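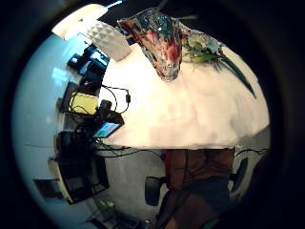
The vase and the flowers, not yet on speaking terms.

I own one good vase. It's glass, speckled in several colors at once, and it came from Keisha Haddad, who was moving and didn't want to wrap it. For most of its life with me it has held pens. Then on Tuesday I bought a mixed bouquet on the way in, and suddenly I was a person who arranges flowers.

My only training is a leaflet from Londari, the flower shop, which says to hold the bunch in one hand and turn it with the other. Fine. My first attempt leaned so hard to the left it looked like it was listening at a door. 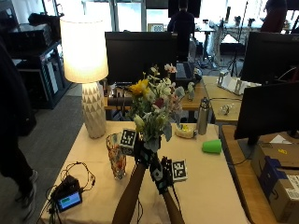

The trouble is always the eucalyptus. It wants to go sideways, and whatever you put next to it gives up and goes sideways too. The big yellow blooms have the opposite problem – they're heavy, they know they're the main event, and they'd like the front row. I took the whole thing apart 7 times before I stopped keeping score.

Then there's the table. I put down the cream cloth so it would feel like an occasion, and within the hour it had collected the usual clutter.
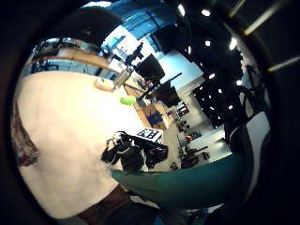 What a tablecloth is really for, in my experience.

Viorica Kolev, who has opinions, thinks you clear the table first and bring out the flowers second. Viorica also irons pillowcases. I moved nothing, switched on the lamp with the triangle-patterned base, and decided good light would cover for me.

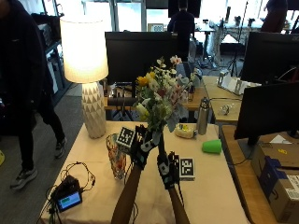

Pink up high, yellow to the left, greenery wherever it insists on being. Hold it low on the stems and it nearly behaves. Cut the ends at a slant, strip any leaves that would sit under water, and don't fill the vase to the top unless you enjoy mopping.

The pens are in a mug now. I may get another bunch in May.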